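1/ Back from a weekend of tasting wine in Gredalton, a region you haven't heard of, for reasons I can now explain. A thread, with apologies to anyone who makes a living there.

2/ The pitch, if you missed it: cool slopes, chalky bits, and a sparkling white that trade people keep calling "the next big thing". They were calling it that when I still had a waist.

3/ First stop, Astmont. Lovely drive, terrible sign. The tasting room sits behind a tyre place and you pay at a hatch. I had five wines in front of me before I'd got my coat off. 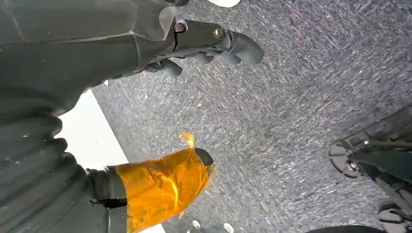
4/ The basic fizz is good. Green apple, a bit of toast, bubbles that don't attack you. The vintage one costs twice as much and tastes of the same apple after a talking-to.

5/ Astmont made 2,037 bottles of the vintage and they are all numbered by hand. I bought number 800. I asked if that was a good one. The man at the hatch thought about it far longer than he needed to.

6/ Then a red. Cool-climate producers always have a red and they always bring it out last, with the face of someone showing you their son's band.

7/ It was thin and sour and I finished it. Make of that what you like.

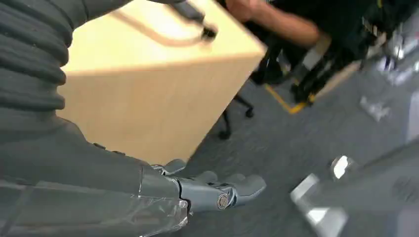

8/ Lunch. Agnes Holmgren, who had kindly organised the whole trip, had booked us a place that does a "wine-led menu". The menu was led by wine in the sense that the food came 50 minutes later.

9/ Uysal in the afternoon, and I'll drop the sarcasm for one post. The still white there is properly lovely. Pears, salt, a sort of wet-stone thing I usually roll my eyes at. Nothing clever done to it. I'd drink it with fish and chips, or just chips.

10/ They only make 4,000 bottles in a decent year and most of it goes to restaurants. If you see it on a list, order it and don't tell the table next to you.

11/ Sarcasm back on. Uysal also do an orange wine. It smelled of a shed. A nice shed, somebody's grandad's, but I didn't want to drink it.
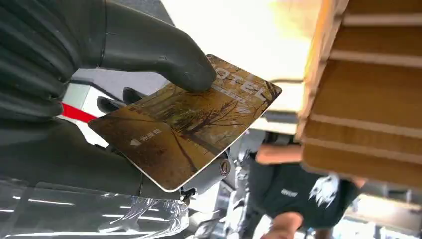 12/ Evening tasting back at the hotel, hosted by Normand Chan, on the theme of "autumn in the glass". He was after mushrooms, leaf mould and damp bark in an old red blend from Indano. I got raisins. Then I looked at the hotel key card, which has an autumn forest printed across it, and wondered how much of Normand's tasting note had come from there.

13/ To be fair to him, by the second glass I was getting leaf mould too. I'm very suggestible after nine. Put a beach on that card and I'd have found you seaweed.

14/ Indano is worth a word. It's the warm corner of the region, so the reds ripen, and they have the confidence to leave them alone for years. The old blend was soft and brown at the edges and had plenty to say. The young one needs a lie down until at least March.

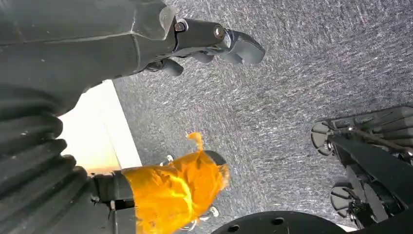 15/ Things I wrote in my notebook that I can no longer account for: "like licking a pear's elbow". "Ask about goat". "NO" (underlined, no wine attached).

16/ A few people have asked about prices. Too high for the fizz, fair for the still whites, and oddly cheap for the Indano reds, which I put down to the labels. They look like something you'd be given by a solicitor.

17/ Would I go back? Yes, in spring, with a driver and a sandwich. Skip the Astmont red and go to Uysal before lunch, while you can still taste things.

18/ Someone's just replied asking what number 800 tastes like. I haven't opened it. I'm waiting for an occasion, or for my sister to stop coming round.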